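Storage at the hall: boxes, labels and what goes where
2019-02-09

The big cupboard at Wusside has been cleared out and is going back together in a different way. Most of you will have noticed the piles along the corridor over the last few weeks, and thank you for stepping round them. The work is nearly finished and this item sets out how things will be kept from now on.

The old system was cardboard. Some of those boxes had been in the cupboard since before the Lakine room was added, and the bottoms had gone soft from standing on the concrete. When we lifted the one marked "Christmas/misc" the contents stayed on the floor. The craft paper underneath was spoiled and has been thrown away, along with two rolls of felt and most of the crêpe. The scissors, the glue guns and the better brushes were all fine.

Nusrat Wickramasinghe got prices from three places and we went with Hettiarachchi in the end, who had the Grulon boxes in stock and would deliver to the side door. We looked at solid coloured ones as well, a different colour for each group, but you can't tell what is in them without taking the lid off, and with the boxes stacked four high that means lifting down three to look in the bottom one. The frosted sort lets enough light through to show whether a box is full and, with the brighter materials, a fair idea of what is inside.
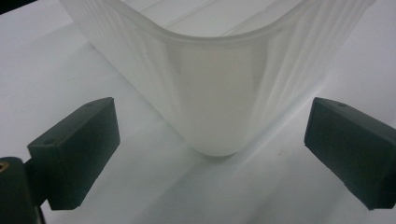
One of the frosted boxes, showing the rounded corner and the ribbed sides.

The ribs on the sides caused some discussion when it came to labels. A paper label stuck across them lifts within a day or two, as we found with the first batch. Please don't stick anything on the ribbed part. Tie-on labels are in the top drawer by the kettle, with a ball of string. Write in capitals, say what is in the box and which group it belongs to, and put the date you packed it on the back.

Lids are kept on the shelf above when a box is in use. They fit one way round only, so if a lid won't go down, turn it before pressing. One has already been cracked at the corner by somebody leaning on it.

The bottom shelf is for heavy things: clay, the tins of beads, the jars of poster paint (lids taped, please). The middle shelves are for paper, card and fabric. The top shelf is for light and seldom used things such as the bunting and the paper lanterns, and you will need the step stool, which lives behind the door. Nothing is to go on the floor, even for an afternoon. The damp comes up through the concrete near the back wall and we don't want to lose another lot of paper.

If you want to wash a box, use warm water and washing-up liquid with a soft cloth. Scouring pads leave marks. Glitter gets down into the corners and is best taken out with a piece of damp kitchen roll - do this before the box goes back, or the next group will have it in their knitting.

There are 3000 lolly sticks in the cupboard, still in their wrappers, and we don't need anything like that many. If your group or school could use some, take a bundle and sign for it in the book. The same goes for the egg cartons.

Boxes that haven't been labelled by June will be opened and the contents shared out between the groups. If you have things in the cupboard and can't get in to sort them, leave a note in the tray for Nusrat and they will be put to one side for you.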